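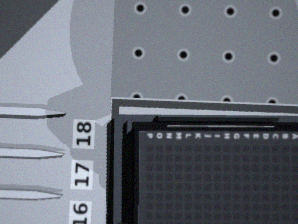 Simulation: Plattenhalter mit Mikrotiterplatte, links die Nummern 16 bis 18

pipettenkurt
Ich will unserem Arm das Einsetzen einer Mikrotiterplatte per Fernsteuerung beibringen, erst mal nur in der Simulation. Gesteuert wird mit dem Handgriff von Petek, aufgezeichnet mit Flasunetti. Bisher habe ich 17 Durchgänge. Das Anfahren klappt, beim Absenken verkantet die Platte am Rand des Halters. Mehr Durchgänge aufnehmen oder anders vormachen?

Nordlicht_82
Wie schnell senkst du ab? Anfänger fahren über dem Halter oft hin und her und suchen die Position. Das lernt der Arm mit. Ich würde die 17 wegwerfen und neu anfangen.

pipettenkurt
Mal so, mal so. Gesucht habe ich am Anfang schon, bei den letzten 8 kaum noch.

grauguss
Wegwerfen halte ich für falsch. Die Korrekturen sind das Wertvollste an den Daten. Wenn du immer nur perfekt einsetzt, weiß der Arm nicht, was er bei 2 mm Versatz machen soll. Nimm absichtlich schiefe Startpositionen auf und korrigiere sie sauber.

Nordlicht_82
Absichtlich schief starten ist etwas anderes als planlos suchen. Gegen das Erste habe ich nichts gesagt.

wellenreiter
Andere Frage: Die Buchstaben stehen in deiner Ansicht auf dem Kopf, das A ist ganz rechts. Ist das so gewollt? Bei uns war die Platte im Modell um 180 Grad verdreht, und wir haben es erst am echten Gerät gemerkt.

pipettenkurt
Die Kamera schaut von der Rückseite. Die Ausrichtung prüfe ich trotzdem noch mal gegen die Zeichnung.

grauguss
Dann leg dir die Ansicht beim Steuern so, dass rechts am Griff auch rechts im Bild ist. Von hinten zu steuern geht, aber man zuckt ständig in die falsche Richtung.

tischkante
Ich mache das am echten Arm per Handführung, also Arm greifen und hinschieben. Für so ein Einsetzen finde ich das besser, weil man den Widerstand spürt. Am Griff fühlst du nichts.

Nordlicht_82
In der Simulation gibt es keinen Arm zum Anfassen. Und bei Handführung steht dir die eigene Hand vor der Kamera.

tischkante
Stimmt, bei mir lernt er nur aus den Gelenkwinkeln, da stört die Hand nicht.

pipettenkurt
Zwischenstand von Dienstag: Ansicht gedreht, die letzten 8 behalten, dazu neue mit schiefem Start. Die Platte verkantet seltener, meistens noch an der linken Wand. Die Ausrichtung im Modell passt zur Zeichnung.

wellenreiter
Dann schau dir die Kollisionsform vom Halter an. Wenn die gröber ist als das sichtbare Modell, übst du gegen eine Wand, die es so nicht gibt.

pipettenkurt
Mache ich heute Abend.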